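Eat at the Table, Even Alone
Aug 12, 2021

When I moved to Brellance, I rented two rooms above a shop, and for thirteen months I ate my dinner standing. I had a table. It was full of letters, keys and a sewing machine, and to clean it every evening seemed to me too much work for one plate of soup.

I want to defend the table. Many people now say that it is a thing of the past, that a family can eat on the sofa and be equally happy. I do not agree.
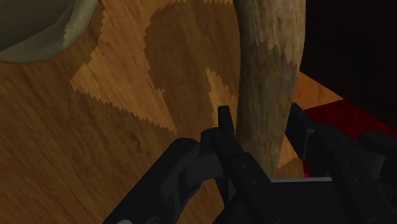

A bowl and bare wood.

In the village of Fülöp, where I was a child, the table was cleared before every meal. We were 28 people at the big lunch in September, and each of us had a place. A child learned there how to wait, and also how to listen to a boring story until its end. I did not enjoy it then. Today I notice that I can sit with a stranger for one hour without fear, and I believe I learned this at lunch.

Some readers will answer that I speak from comfort. It is true that a person who works at night cannot eat with others at seven, and small apartments are small. But I do not ask for a big dinner. I ask for a chair, a plate and 15 minutes without a screen. When I started this, I was 56 years old and lived alone, and the first week was quite sad. In the second week I began to cook better, as I finally tasted what I was eating.
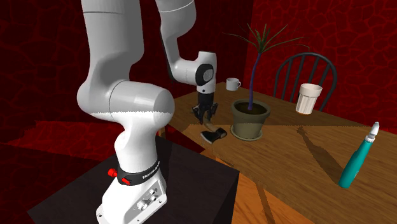 What we lose on the sofa

On the sofa everyone looks in the same direction. At the table we have to look at each other, and this is sometimes uncomfortable. My neighbors in Alby Street argue at dinner so loudly that I hear it through the wall. Still, they argue and then someone passes the bread.

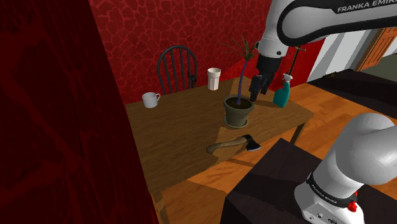

Must the whole family be there every evening?
Two evenings a week are enough to begin with. Choose them together and keep them, even if dinner is only eggs.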